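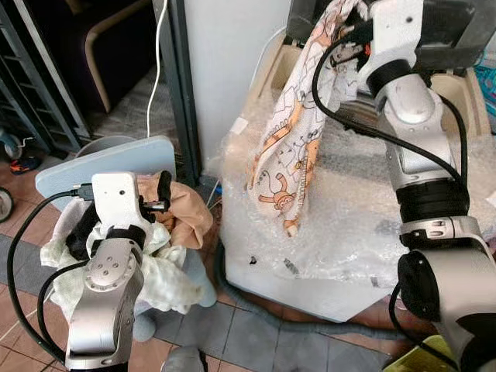
Anahera Whitelaw writes that the printed muslin should be kept out of the mixed load until its color has been tested, and asks that this be settled before any further work is entered under the Ridley heading. The request is accepted. The muslin will be washed alone the first time and may join the other light items after that if the test cloth stays clean.

**Ridley household textiles, December. Entry for the small mixed load.**

Purpose of the session: to agree on an order for sorting, loading and emptying a small family wash, and to record it in a form that colleagues can repeat. The earlier entry treated the load as one batch. This was convenient for weighing but gave no useful record of which items had been together.

Total weight before sorting, 1025 grams. Weight after the dark pieces were taken out, 820 grams. Both figures were read on the bench scale with the tray already deducted. The earlier sheet did not deduct the tray, and its weights should not be compared with these.

The load was sorted as follows:

- Dark fabric: separate, to be washed last.
- Pale green check and peach cloth: together, cool wash.
- Cream toweling: with the light items, unless it is shedding.
- Printed muslin: alone, pending the color test.

The color test is the usual one. A damp white cloth is pressed on an inside corner of the print for one minute and then looked at in daylight. The orange is the shade of interest. The result goes in the margin beside the item and is initialed.

Glenys Tamihana has asked that pockets, cuffs and hems be checked at the sorting stage and not at the machine. This has been adopted. Small pieces of foil, paper and thread found at the machine are difficult to assign to a garment, and the item sheet has a line for them.

The top loader was inspected with the lid fully raised. There is dusty white residue in streaks on the underside of the lid. Its origin has not been established. It could be detergent powder or mineral deposit, and a wiped sample has been set aside in a labeled envelope for comparison with the Trevaskis powder. Until that has been done, no remark about overdosing is to be entered against earlier sessions.
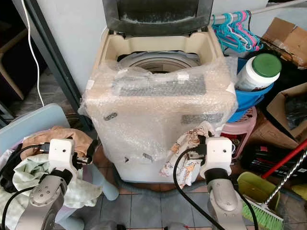 How long should the lid stay open after a wash?

Until the rim and the inside of the drum are dry to the touch, and for at least 60 minutes in any case.

The same period applies when the machine has been used only for a rinse. The time at which the lid was raised should be written down – the previous sheet gives the time it was closed and nothing else, so the interval cannot be worked out.

Loading order was discussed at some length. The practice until now was to drop the pile in as it came, and the towels tended to settle on one side. The revised order is towels first, opened out and placed evenly around the drum, then the smaller cloths, then the thin cotton on top. Nothing is to be pushed down hard. If the load does not fall below the rim under its own weight, it is to be divided.

The Jorberg measuring cup is retained for powder. The Falano cup is marked on a different scale and has been moved to the upper shelf. Colleagues who find the two cups together are asked to separate them again and make a note.

Unwashed items are to be kept in one pile, off the floor, while the machine is being prepared. Anything may be used to hold them as long as it is clean and stable. The pile should be low enough for each piece to be lifted without dragging the next one along.
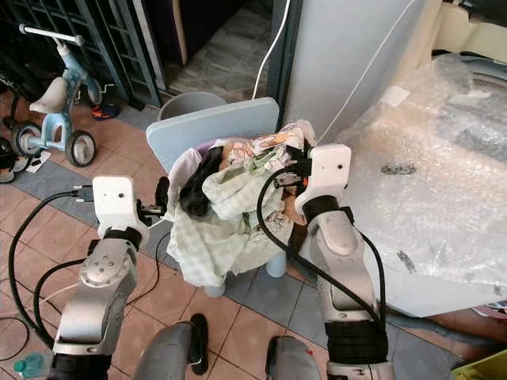

Does a checked towel need to be turned before it is washed?

A flat towel has no need of turning, but it should be shaken open so that no folded corner goes into the drum.

Garments are turned. For the dark pieces this is now a fixed step, and the sheet has a box for it.

Two matters remain open from the sorting. First, the peach cloth has no care label and its fiber content is unknown. It has been treated as a delicate for the present. A single thread from the hem would be enough for a burn test, but the owner's consent is required and has not yet been requested. Second, the term "light items" has been used in this notebook for both color and weight. From this entry onward it refers to color. Weight will be given in grams.

Soaking. The basin is suitable for a single towel or for the muslin, and the limit has been set at 8 minutes in cool water for anything printed. Longer soaking is allowed for plain toweling. The basin is to be rinsed between items and stored upside down.
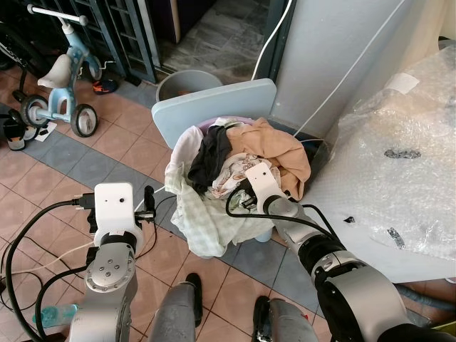 The emptying order is the reverse of the loading order, with one exception. The muslin is taken out first wherever it lies, opened flat, and hung by the long edge. Left under heavier cloth it holds creases that do not press out well, and the printed side then dries unevenly. Hanging by a corner stretched the test piece in the last session and is discontinued.

Towels are shaken once and hung with the check running straight. Dark pieces are hung separately.

Carried forward: color test on the muslin (Whitelaw), residue comparison (Tamihana), consent for the thread sample, replacement of the worn labels on the sorting sheets. The bench scale is to be checked against the reference weight before the next load is entered.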